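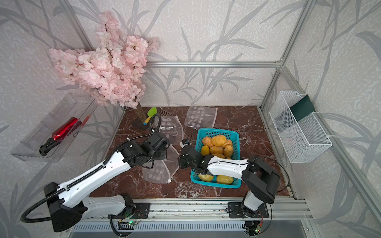 Ornent potato share switches to mesh bags

ORNENT - Households signed up for the winter potato share will get their potatoes in mesh bags when pickup opens in April, replacing the paper sacks used in past years.

The share has 867 households on its list this season. Each will receive one bag per pickup, packed by hand at the produce hall on Zuvmont Road from plastic baskets filled at the Vanhove farm.

Gerardo Longo, who runs the produce hall, said the paper sacks had become a problem in storage. Potatoes at the bottom sprouted or went soft, and there was no way to check them without opening the sack and tipping it out.

"With mesh you can turn the bag over and see what you have," Longo said. "If there's a bad one in there, you find it before you take it home."

The bags cost a little more than paper, but they can be washed and used again. Households are asked to bring the empty bag back at the next pickup. Anyone who forgets will still get potatoes but may be asked to use a bag or box of their own.

Last season 138 households reported at least one spoiled sack, according to the hall's pickup sheets. Most of those reports came in the final month. Replacements were given out until the reserve ran short, and the last few households on the list received a credit toward this season.

The potatoes are a yellow variety called Kolent, grown on two fields at the south end of the Vanhove property. Sandrine Tanguy, who manages the crop, said the harvest was smaller than she had planned for but stored well. The farm has set aside 1174 baskets for the share, with the rest going to its regular buyers.

Tanguy said people should expect a mix of sizes in each bag. The farm does not grade the share potatoes by size, and very large ones are left in along with the small ones.

"They cook the same, you just cut the big ones up," she said.

She also asked people to look for green patches on the skin, which come from exposure to light. Small patches can be cut away generously, but a potato that is green over much of its surface should be thrown out. Mesh lets in more light than paper does, so the bags should go straight into a dark cupboard, a cellar or a covered box once they are home. A kitchen counter near a window is a poor place for them, and so is a shelf next to onions.

The potatoes are not washed before packing. Tanguy said a little soil does no harm and that washing them ahead of storage shortens how long they keep. They should be rinsed just before cooking.

Packing takes place in the mornings before pickup. The baskets have openings in the sides and are not filled to the top, so that the potatoes underneath are not bruised when the baskets are moved. Potatoes with cuts or soft spots are supposed to be pulled during packing and sent back to the farm for feed.

Pickup hours will be 3 p.m. to 6:30 p.m. at the side door of the hall. There is parking for around 60 cars in the lot across the road, and the loading lane in front of the hall has to stay clear. Households that cannot come during those hours may send someone else with their share number.

The price of a share is unchanged from last year. Longo said new sign-ups are closed for now, but names are being taken for a waiting list at the front desk. Places that are not claimed by the second pickup will be offered to people on the list in the order they signed up.

Old paper sacks from last season can be dropped off in the bin by the side door. The farm uses them between rows in the spring. Sacks with tape or plastic ties still attached will not be accepted.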